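Pumpkin guts, wax drips and glitter: what I do the week before Halloween

Posted 12 October 2025

It's decorating season at my house again, so my kitchen counter has disappeared (see you in January, counter!). I've had a bunch of emails asking how I keep carved pumpkins from turning into soup before the trick-or-treaters show up, so let's start there.

Scrape more than you think you need to. I used to stop when the seeds were out, and those stringy bits left on the walls are where the fuzz gets going. Now I go at it with a big metal ice cream scoop until the inside feels smooth, and I thin the front wall a little so the face is easier to cut. Then I wipe it out with a splash of white vinegar in water, turn it upside down on an old towel and leave it alone until the towel stops getting damp.

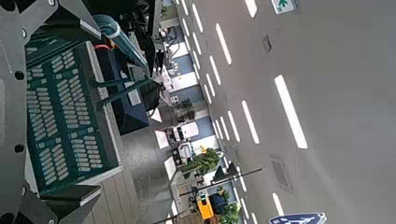

Reader Pretenberg wrote in that vinegar did nothing for her and the only thing that bought her extra days was carving later and keeping the pumpkin in the garage overnight. I believe it! Our porch is shady and cool, and if yours gets afternoon sun you may have a whole different pumpkin on your hands.

Save the seeds, by the way. Rinse them in a colander, pull off the big orange strings (a few little ones are fine, they crisp up), and dry them really well on a dish towel. Paper towels stick like crazy. I toss mine with 2 tablespoons of oil and some salt and roast at 400, stirring every so often, and I stay in the kitchen the whole time because they go from golden to burnt while you're answering the door.

Candle wax on the tablecloth: let it harden, lift off what you can with a butter knife, then put a brown paper bag on top and press with a warm iron. Keep moving to a clean part of the bag.
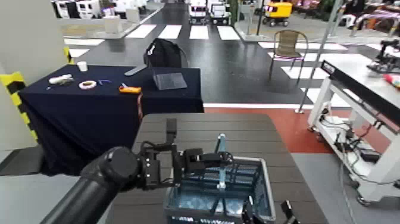

Glitter is harder. A lint roller gets most of it off fabric, and for the table I use a ball of the kids' play dough, old stuff that was headed for the trash anyway. Just don't wipe it with a wet cloth first or you'll be chasing it around until Thanksgiving.

Face paint on pillowcases comes out for me with dish soap rubbed in dry, before any water touches it. Leave it a bit, rinse cold, then wash like normal. Check it before it goes in the dryer!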